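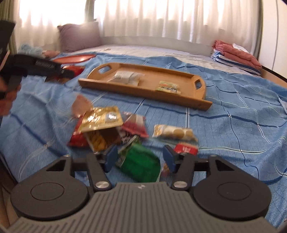 Gripper upkeep meeting, May 10, 2024

With me (Hanna Kovalchuk, typing as fast as I can): Behrouz Bakhtiari, Mirjam Martens, Brodie Lowther. Debora Lombardi sent her comments in ahead of time.

**Last time's notes**

Fine with everybody, except that Brodie wants it written down that he did return the hex keys. So, Brodie returned the hex keys!

**Finger pads**

We spent most of the meeting on this one. Mirjam thinks the blue pads on unit 4 are getting slick and she wants them swapped now. Behrouz would sooner wipe them down and see how they do on foil wrappers first. I'm with Mirjam (foil is miserable even with good pads), but we only have 2 spare sets until the Dal Bello order shows up, so we went with wiping first. If a packet slips on the check after that, Mirjam changes both pads together and writes it in the log. Please don't change just one, we tried that in October and the grip pulled sideways for days.

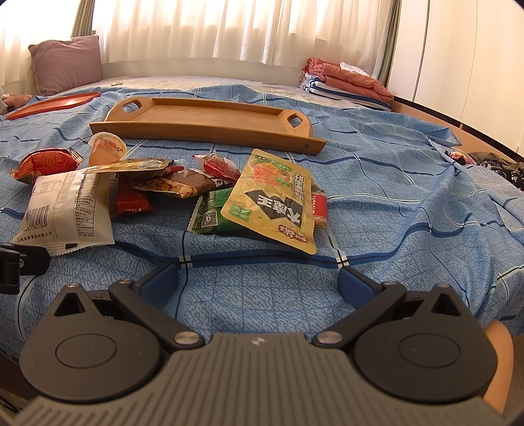
Debora's comment was that the pad check should always include something flat and shiny plus something puffy, and we all liked that, so it goes on the sheet.

**Pivot screws**

Behrouz goes over the big silver ones on both linkages before every session and puts a paint mark across each head, so we can tell at a glance if one has moved. He asked whether the little pins out at the tips need the same treatment. We went back and forth and landed on a look and a wiggle, no paint. Brodie is going to ask Prilow what torque they want on the pivots, and until they answer, hand snug is as far as anyone goes.

**Cleaning the housing**

The grooves on top collect lint like crazy when we work over fabric. Soft brush only, brushing away from the linkages. No canned air, Brodie, I mean it.

**Who's doing what**

- Mirjam: wipe the pads on unit 4, run the check, log it
- Behrouz: pivot screws and fresh paint marks
- Brodie: write to Prilow, chase the Dal Bello order
- Me: add Debora's line to the check sheet and print 33 copies

Next meeting is in room 101 again, and Behrouz has the key.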